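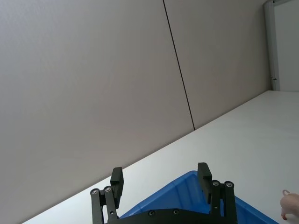 If you have ever tried to pick up a pea with two rulers, you already know quite a lot about how a robot's hand works, and you probably also know how annoying it can be. Our robot lives in the shared workshop in Rindthorpe, and its name is Grimero. Grimero's favourite job (well, the job we give it most often) is tidying up toys.

## A hand with two fingers

You have four fingers and a thumb on each hand, and you can wiggle every one of them. Grimero gets by with just two fingers, and they can't curl up the way yours do. They have flat black pads that face each other, and all they do is move together and move apart. Grown-ups call this kind of hand a gripper.

Behind each pad there are slim black bars, joined up with little metal fasteners. Have a look for them, they're the small round silver ones. The bars come in pairs and there's a very good reason for that, but it's easier to try it than to read it.

Cut two strips of cardboard the same length. Lay them side by side with a gap between them, and join their ends to two shorter pieces with split pins, so you've made a sort of skinny box. Now push the top of the box sideways. It leans over, but the top piece keeps pointing the same way the whole time! Grimero's pads work like that too. They stay facing each other as they swing in and out, and that means they can squeeze a toy flat-on and not pinch it with a corner.

## How hard should it squeeze?

This was the part of the build that took us most of October, and it used up a fair bit of patience and rather a lot of biscuits.

When you pick up an egg, your skin tells your brain how hard you're pressing, and your brain tells your muscles to ease off. You don't even have to think about it. Grimero doesn't have skin, so we had to give it numbers. In our program, 0 means "don't squeeze at all" and 1000 means "squeeze as hard as you possibly can". For a small plastic toy we settled on 209, and we got there by trying one number after another and writing down which ones dropped the toy. For a foam ball, that same number left a dent, so the foam ball has a smaller number all of its own.

## Seeing the bin

Squeezing is only half of it, of course. Grimero also has to know where things are. It has a camera close to its gripper, so when the arm tips over, everything the camera sees tips over as well. The tabletop looks like a hill and the wall looks as if it's falling down. Try leaning your head right over onto your shoulder and you'll see the same sort of thing, only your brain is so clever that it quietly reminds you the floor is still flat.

A computer needs help with that. Our program checks how far the arm has turned, and then works out which way is really up. After that it looks for colours. A bright blue bin on a white table is easy to find, and so is a pink pig. We did once try a white cup on the white table and Grimero reached for a spot with nothing on it at all, very politely, over and over again.

## Try being Grimero

You'll need a friend, a bowl and a few small toys.

1. Hold a ruler in each hand. Those are your gripper fingers.
2. Close your eyes. Your friend is now your camera.
3. Your friend says "left", "right", "down" or "squeeze", and you do just what they say.
4. Get one toy into the bowl, then swap places.

You'll find out pretty quickly that "left a bit" is not a very useful thing to say to a robot. How big is a bit? See whether the two of you can agree on better words, and write them down, and there you are, you've started on your first robot program.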